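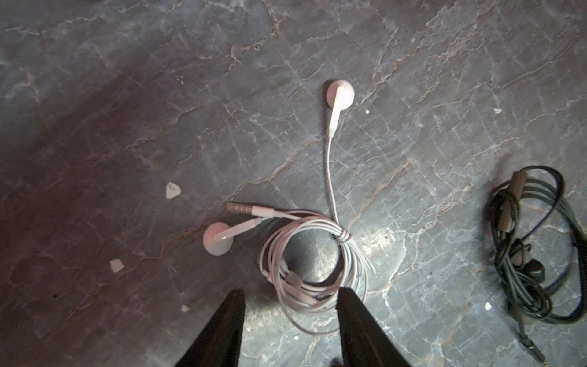
Tidying the desk, two arms at a time

Posted in: Gadgets & Kit, Reviews
by Dariusz Ziółkowski, May

Print this post | E-mail to a friend

I've wanted to try the Drokden two-arm desk kit ever since Flakska started selling it, and I finally gave in (257 for the pair, arms only, so mind the small print!). You clamp both arms to a rail, run their setup program and show them what you'd like done. Mine was bolted up after 11 screws' worth of muttering.

The job I picked was earphones. I own far too many wired pairs, and they were meant to go in the pink drawers. Floppy, tangly things are a rotten first task, I know, but that's the mess I've got.

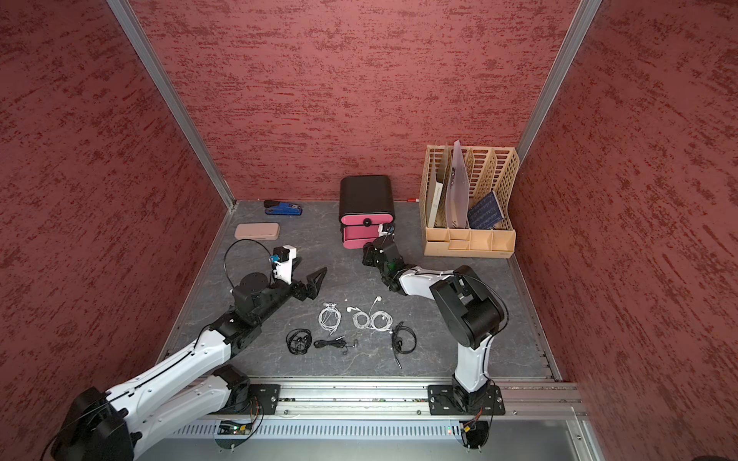

Both arms on the rail, with the earphones still out in the middle.

What I like: each gripper has its own little camera, so you get a close view of whatever it's reaching for. The arms feel solid too. What I don't like is the cabling. Thin black leads loop over the wrists and I'm forever checking they won't snag — clips in the box would have been nice, Flakska!

Drawers are better fun than I expected. One arm can see to the drawer while the other deals with the cables, and I spent a whole evening just watching that part. 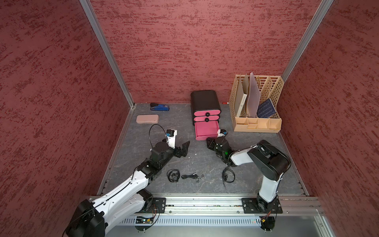 Should you buy one?

If you enjoy fiddling, yes. Give it 60 minutes before your first proper go, and start with something stiff, like a pen. I'm trying the softer Neagu finger pads next and will report back.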